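# Derura gripper

The **Derura gripper** is a hand-held, two-finger gripper built at Vustent, a shared workshop, for recording demonstrations of simple table tasks. It was designed by Gizella Simon, a workshop member, as a home-buildable tool for teaching a small robot arm named Hviid.

## Design

The tool has two flat black fingers, each mounted on a boxy black housing. A square black-and-white marker on top of each housing lets the software work out how far apart the fingers are. A wide-angle camera records the fingers and the table together. The printed parts take 14 hours on the workshop's printer, and the finished tool is 165 mm wide when closed.

Simon's first version used a single trigger spring, which made the fingers close unevenly. The second version has one spring per finger.
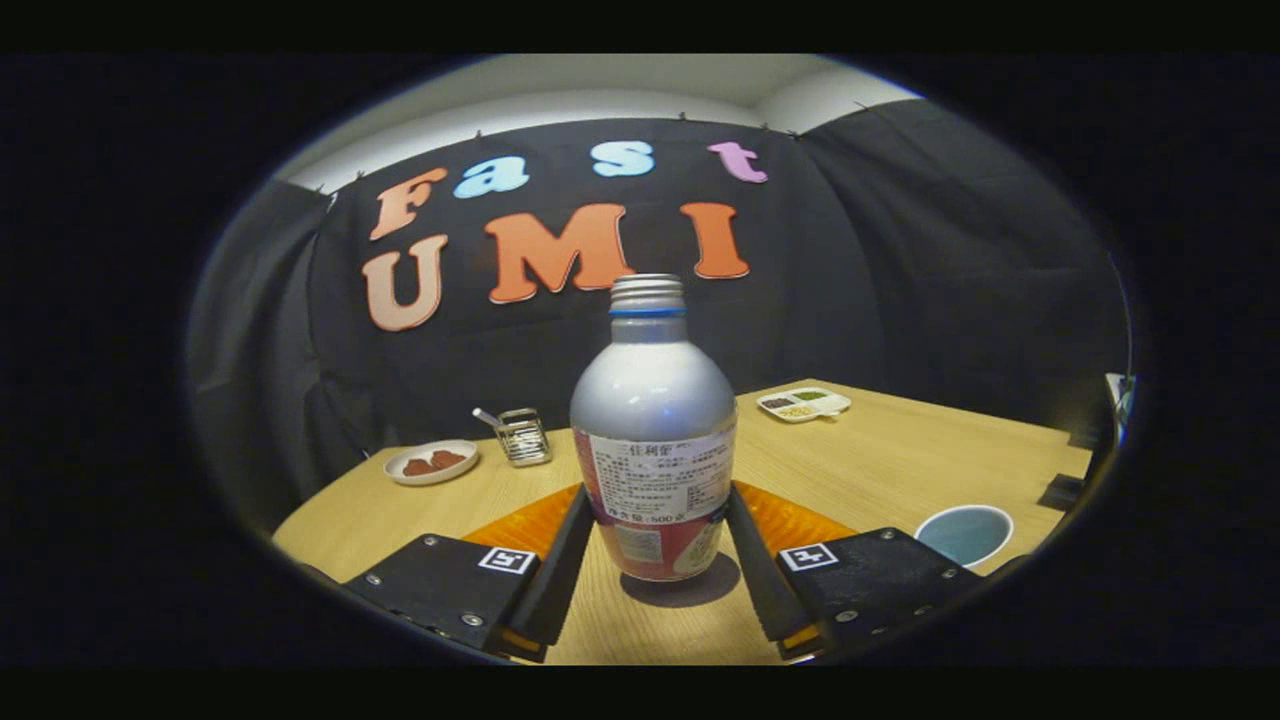
Bottles were added to the set of practice objects in August. Tall items tend to tip if one finger touches before the other, and users are told to bring both fingers in low and close them slowly. Cups and small dishes are handled in separate recordings.

## Software

Recordings are processed with Cekska, a set of scripts kept by the workshop. It reads the markers, tracks the movement of the tool and discards clips in which a marker is hidden for more than 2 seconds. The first full set contained 320 clips.

## Use

Members can borrow the gripper on Sunday afternoons. The arm itself stays at the workshop, and its gripper uses the same finger shape as the hand-held tool. A left-handed trigger has been drawn but not yet printed.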